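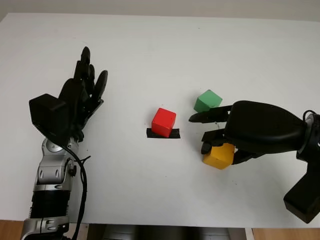 흰 탁자 위의 나무 큐브 세 개. 빨간 것은 검은 테이프 위에.

보낸 사람: Guoqing Guo
받는 사람: Wilura 나무 블록 메일링 리스트
제목: Re: 큐브 쌓기, 자리 표시를 해야 하나요?

> 안녕하세요, 가입한 지 얼마 안 된 회원입니다. 나무 큐브로
> 쌓기 놀이를 하려는데 탁자가 온통 하얘서 매번 시작 자리가
> 달라져요. 연필로 점을 찍자니 탁자가 아깝고요. 다들 어떻게
> 표시하시나요? 색은 몇 가지로 시작하는 게 좋을까요?

질문 보고 반가워서 바로 답장 씁니다! 저도 똑같은 고민을 하다가 결국 검은 테이프로 정착했어요. 짧게 한 조각만 잘라서 탁자에 붙이고 첫 큐브를 그 위에 올리면 끝이에요. 흰 바탕에 검은색이라 눈에 확 들어오고, 큐브를 올려놔도 양옆으로 테이프가 조금 나오게 자르면 가운데를 맞추기가 훨씬 편하더라고요. (처음엔 큐브 폭에 딱 맞춰 잘랐다가 올리는 순간 안 보여서 다시 잘랐습니다...)

색은 빨강, 노랑, 초록 세 가지면 충분하다고 봐요. 저는 빨간 걸 늘 바닥으로 정해 두고 그 위에 노란 걸 올려요. 초록은 옆에 따로 두고요. 두 개만 쌓아도 아래 큐브가 살짝 틀어져 있으면 바로 티가 나서 연습이 꽤 됩니다. 세 번째까지 올릴 때는 밑의 두 개를 먼저 손봐 주세요. 급하게 올리면 와르르예요!

큐브는 Tollevov 것도 써 보고 Sovel 것도 써 봤는데 저는 모서리가 덜 둥근 쪽이 쌓기 좋았어요. 취향 차이일 수 있으니 다른 분들 의견도 궁금합니다. 참, Woo 창고에 남는 큐브 한 상자가 있으니까 필요하시면 저한테 메일 주세요. 상자 번호는 695번입니다.

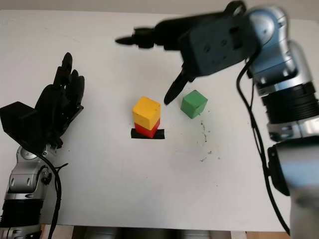 테이프 붙일 때 메모

탁자를 마른 천으로 한번 닦고 붙이세요. 먼지가 있으면 귀퉁이부터 들떠요. 길이는 큐브보다 조금만 길게, 가장자리에서는 넉넉히 안쪽으로요. 뗄 때는 천천히 당기시고, 끈적한 게 남으면 저는 지우개로 문질러요. 11월에 붙인 제 테이프는 아직 멀쩡합니다.

혹시 네 가지 색으로 하시는 분 계시면 순서를 어떻게 정하시는지 알려 주세요. 저는 파란 큐브를 살까 말까 아직도 고민 중이에요.

Guoqing Guo 드림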